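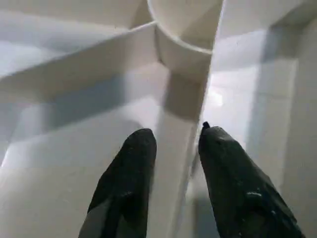 A Place to Put Things Down: Talking with Agata Farina of Ferkisstead
30 July 2025

Agata Farina had already put the coffee on when I got to Skostovwood, and she would not hear of starting until I had eaten something. So we began with almond cake, and with her grandmother's kitchen, and it was a good half hour before either of us remembered that I had come to talk about holders.

Holders are what Ferkisstead makes. White ones, mostly, molded, with an upright and a ring or a cup at the top of it, and arms or braces running off to the side depending on what the thing is meant to hold. If you have ever stood a bottle brush, a hand blender, a single tall flower or a rolled-up set of drawings in a plain white collar on a post, there is a fair chance it came from her or from one of the people who learned the trade alongside her.

"My grandmother had a nail for everything," she told me, cutting me a second slice that I had only half agreed to. "A nail for the strainer, a nail for the scissors, a nail for my grandfather's cap. When she moved to an apartment the landlord wouldn't allow nails, and she was lost, poor thing. She'd stand there in the kitchen with the strainer in her hand, looking at the wall. I was maybe fifteen. I think I've been trying to give her somewhere to put that strainer ever since."

The first one was cut from a piece of drainpipe and glued to a strip of shelf, and by her own account it was ugly and fell over. The grandmother used it anyway, with a potato in the bottom for weight.

It was Melquiades Meléndez, then running a small molding shop on the other side of town, who talked her into doing it properly. He is retired now but came by while we were talking, as he seems to do most mornings, and sat down at the table without being asked. He remembers her walking in with the drainpipe under her arm.

"She wanted one," he said. "One! I explained to her that a mold costs the same whether you make one or a great many, and she went away very sad. Then she came back and said fine, how about 400. I asked her who was going to buy 400 of them. She said she had a lot of cousins."

"I do have a lot of cousins," said Agata.

That first run took her two years to sell, at church fairs and school fairs and out of the back of her brother's car, and she kept a notebook of what people told her they were using them for. I was allowed to look through it. Paintbrushes, knitting needles, a flashlight, a flute. One woman kept her late husband's walking cane in hers, by the front door. A man who raised canaries bought three and never said what for. Agata read me page after page of this, laughing, and I could have listened all afternoon.

The notebook changed the shape of the thing, too. People kept asking for the ring to be open at the top so they could drop something in without looking, and they wanted the rim smooth enough not to snag a sleeve. They wanted the front of the post flat, so that it would sit nicely against a label or a strip of tape. And they wanted it to stop wobbling, which is how the long slanted braces came in on the larger pieces. Adel Hegazy, who joined her as a draftsman and is now her partner in the business, drew the first of those.

"I drew 40 of them," he said, when we walked over to the workshop to find him. "Agata will tell you it was fewer. Straight ones, curved ones, one with a hole in it that I was very proud of. She would hang a bag of rice on each one and go make lunch, and if it had moved when she got back, I had to draw another."

The curved one with the hole did not survive the rice. He still has it, on the windowsill over his desk, and he pointed it out to me twice.

The workshop is a friendly sort of place, long and low, with windows down one side and shelves of finished pieces down the other. I asked why everything was white. I had supposed there would be some thinking behind it, and I suppose there is, though it came out in pieces over the next hour. White was the cheapest color Melquiades had on hand in the beginning. Then it was what customers expected. Then, a few years in, they tried a green and a dark blue, a run of 100 in each.

"The green ones went to my sister," Agata said. "All of them, in the end. She has a very green house now." The blue did a little better, but people wrote to say that they couldn't tell when it needed wiping, and that bothered them. "With white you can see the shadow inside the cup, you can see where the edge is. And you can see the coffee ring. My customers like to see the coffee ring and get it off. I do too. It's satisfying!"

On wiping she has strong opinions, which I pass along as she gave them to me. Warm water and a soft cloth. A drop of dish soap if it has been near the stove. A bottle brush for the inside of the ring, and a dry corner of the cloth run along under the brace, where dust likes to sit and where even tidy people forget to look. No scouring pads, ever. She has had holders sent back to her with the shine scrubbed clean off and a note asking what went wrong, and she writes to every one of those people by hand.

Orders have grown, mostly by word of mouth. Last October a kitchen shop called Corovau asked for 2000 of the smallest model, the biggest order Ferkisstead had ever had, and the whole family was put to work packing. Shahram Yazdani, who looks after the shipping, told me they ran out of tissue paper on the second day and finished with old sewing patterns from Agata's mother's attic. A few customers wrote in to ask whether they could have more of the patterns.

"There was a very nice one for a raincoat," Shahram said. "I was sorry to see it go."

What she is working on at the moment is a lower piece with two rings on one upright, for people who want their soap and their brush side by side. It isn't right yet. The second ring pulls the post forward, she says, and Adel is back to drawing braces. She let me hang the bag of rice on the newest version myself, and then we all went back to the house, where there was soup.

The two-ring holder should be ready in October if the rice stays put, and anybody who would like one can leave a name at the workshop door, where Agata keeps a pencil on a string.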